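Filed under: Student Projects / Robotics / Safety and Good Practice

Writing House Rules for a Two-Arm Robot Bench
Final report, Zulluseck project course

Our group started out wanting to build something flashy. What we ended up building was a rule sheet, and we had a great time doing it! The bench at Zulluseck has two arms that share one table, and every student team before us had its own habits for running it. Some teams taped notes to the table. Some kept everything in their heads. When we took over the bench in May, we found three different start-up lists and they disagreed about which arm to power first.

So we set ourselves a simple goal: one page of rules that a new student could read before touching anything, and that would still make sense to someone who has been using the arms all year.

We picked a single task to test the rules against, which we called Tisau. One arm steadies a small wooden cabinet while the other brings a block to its open drawer. It sounds easy, but it has nearly everything that makes shared work tricky - two arms close together, a part that slides, and one arm pushing on something the other is about to reach into. We logged 597 runs of Tisau in total, 100 of them under the old habits and the rest under drafts of our page.
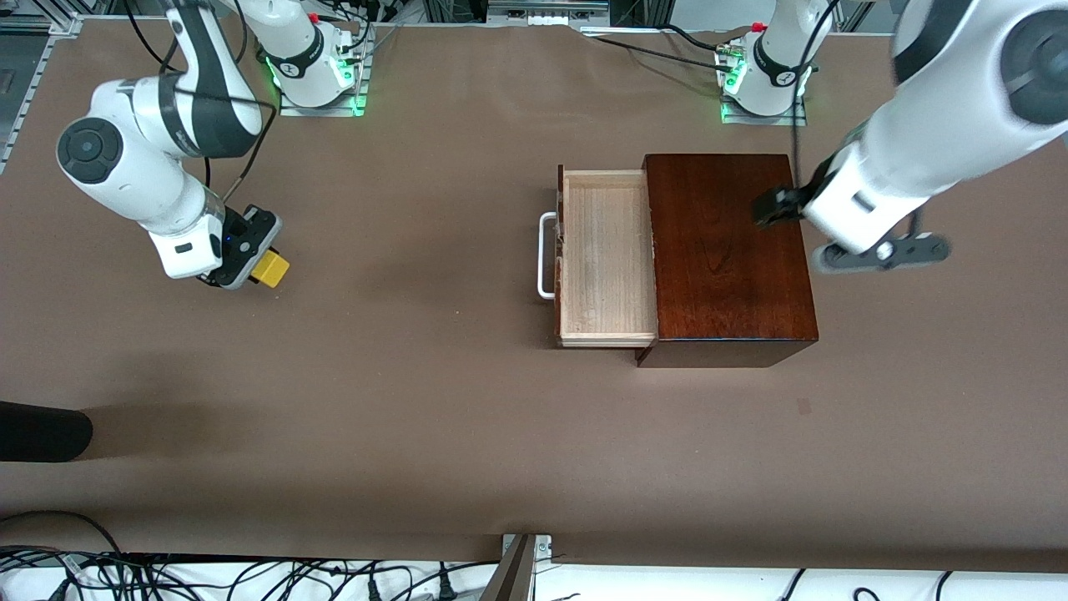

Which arm should be allowed to move first when both are near the same object? The holding arm goes first, and the carrying arm waits until the holding arm has reported that it is in place and still.

That rule was the first one we all agreed on, and we are very fond of it. In the early drafts we let both arms start together to save time, and the cabinet kept getting nudged out of position before the holding arm had settled. Once we put the wait in, the person watching also had a much easier job, with only one moving arm to follow at a time.

The second rule covers the table itself. Cables stay off the work surface in any area the arms can reach, and the covering is checked for folds before each session. We borrowed the idea from the Prindach lab down the hall, who do it for their sewing rig, and it takes less than a minute.

The third is about speed. New programs run slow for the first 19 passes, with a hand near the stop button the whole time. Why 19? Our log sheet has 19 lines, and a full sheet turned out to be a really handy signal that a program was ready for review.

We keep the sheets in a program called Ccori, which one of us wrote over a weekend. It holds up to 2000 entries before it needs clearing out, and it refuses to save a run if the "who was watching" box is blank. People grumbled at that for a while - now they fill it in first.

Two things are still open. We have no good rule for handing the bench over in the middle of a session, and our wording for "still" is too loose, so the next group will have to choose a number and test it.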